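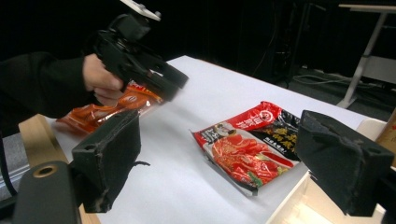
Hand-held grippers over the packet table, afternoon session at the Pandden open day.

Pandden opened its doors for the afternoon in April, and I went along with a notebook and low expectations of the parking. The company does handling work for grocery warehouses, mostly in soft packaging, and shares a building at the Firstead business park with a pair of smaller tenants. The sign at the gate still has the previous occupant's name under the new one. Registration was at a folding table inside the roller door. There were 100 places on the list and I would say most of them were taken up.

Visitors were split into groups and sent through the building on a fixed circuit. Mine began in the warehouse end, where a conveyor loop feeds cartons past a fixed arm. The arm lifts a carton, turns it so the label faces out and sets it on a pallet. It has been running in much the same form for a few years and the staff member at the rail treated it as old news. He answered questions about floor loading and power supply and moved us on.

The second stop was the packet room, which was what I had come for. It is a dark room with white tables, and the people working in it use grippers they hold in their own hands. You pick up the tool, close the jaws on whatever is on the table and put it somewhere else, and the recording of how you did it goes into the pile of material used to train the arms. The group ahead of us was just leaving and one bloke was still talking about it on his way down the corridor.

The goods on our table were groceries in plastic film, including hotpot seasoning. Pandden likes these for the same reason warehouses dislike them. A packet like that has some weight, it creases wherever it wants to, and the printed film throws back the light. A carton has edges and corners that stay where they are. A soup base packet lying flat gives the jaws very little to get hold of, and it can look different every time it is put down.

We were told the target for a session is 100 pick-ups on one table setup before the goods are changed over. The operator working at our table didn't say much while she was doing it, which suited me, as I wanted to watch her wrist. Her advice when she did speak was to come in low, keep the tool level and not squeeze early.
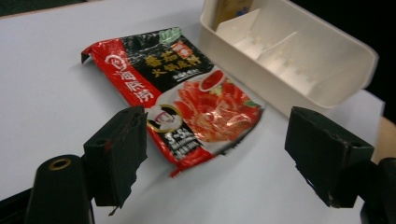
I had a turn myself. The tool is heavier than it looks and the weight sits forward of your hand, so after a few goes you start to feel it in the forearm. My first attempt pushed the packet along the table and didn't lift it at all. On the second I got hold of a corner and the rest of it swung about. By the fourth or fifth I could get it up and put it down again more or less where I meant to, though not with any grace. A boy of about ten in our group was better at it than any of the adults.

Somebody asked whether the bad attempts were thrown out. The answer was that some are kept and marked as failures, and that the marking is done by hand afterwards in the office upstairs. It was described as the dullest job in the building. I would have liked to see it, but upstairs wasn't on the tour.

From there we went to the Busteo demonstration. Busteo is Pandden's own packing cell, a single arm behind a clear screen, and it fills mixed grocery orders into totes. The run we watched was an order of 51 items. It took a while. The arm handled tins and boxes at a steady pace and slowed down noticeably for anything in a bag. It dropped one packet beside the tote, stopped, and waited for a staff member to press a button and put the thing back. She did this without comment and the run carried on. I preferred that to a polished video, and the crowd at the screen stayed to the end.

The last stop was a short talk by Abbasi, the firm that looks after the software side and has the offices next door. It was a slide talk and a bit long for people who had been standing for two hours. The useful part was on costs. They don't expect a cell like Busteo to make sense in a small warehouse yet, and said so plainly when a couple who run a wholesale business asked. Servicing was the other sore point -- the finger pads wear and have to be replaced, and at present that is done on site by whoever has a spare ten minutes.

A few practical notes for anyone thinking of going next time. Wear closed shoes, as they will turn you away from the warehouse end in sandals. The packet room is dim and there are cables on the floor, so mind your feet. Children are welcome on the circuit but need an adult with them at each stop. Photos were allowed everywhere on the circuit except the Abbasi slides. There is a sausage sizzle outside from midday and it is cash only. Parking fills early, and the overflow is on the grass behind Firstead's second gate, where it gets soft after rain.

The circuit takes a bit over two hours with the talk. Pandden said it plans to run another open day later in the year, with bookings through its website.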